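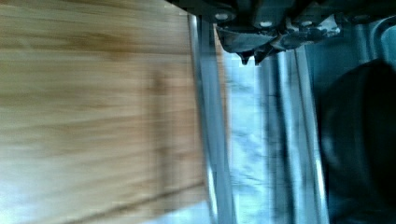 Gripper to the right of the wood, its fingertip above the gap between the two metal rails.

Robot arm in a workplace kitchen – what happens to the staff?

Posted by Magdy Berrada, 2019-10-16

I work in the test kitchen of Nalcombe, where we are 17 people. In February the management will bring in a robot arm for simple work at the counter: putting things on the board, clearing them away, closing drawers. They told us that no one will lose the job, but our duties "will be adapted." I would like to hear from people who already work beside such an arm. Which tasks did it take from you, and which new ones did you get? I have some fear that I will only stand and watch it.

Mahmoud Bensaid

At Omwood we have one for over 6 months. The first weeks were tiring for us. Before, each cook put the bottles and cups where he liked, and after that we had to agree on one place for everything.
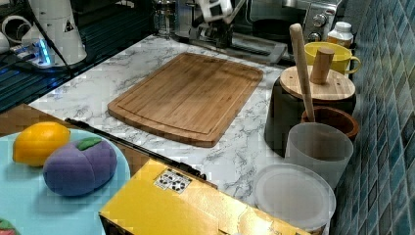 My own shift changed most in the morning. I used to start with cutting, and now I start with checking the list of tasks and setting out the things the arm will need. It is less work for the back – but more for the head, and I am more often interrupted. Two of my colleagues learned to correct the movements themselves and they received a higher pay grade for it. The others did not get the training, and this made bad feeling. Ask now who will be trained, and ask to have it in writing. 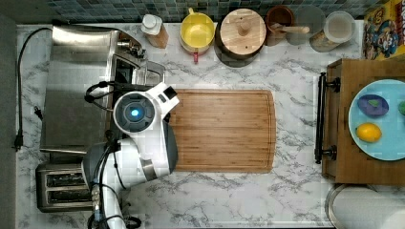
Nasr

I don't agree with the part about the training. We had it for all the staff and half of them forgot everything in a month. Better is to train few people well and change them each year. Also ask who has to stop the arm when it does something wrong, and who cleans it.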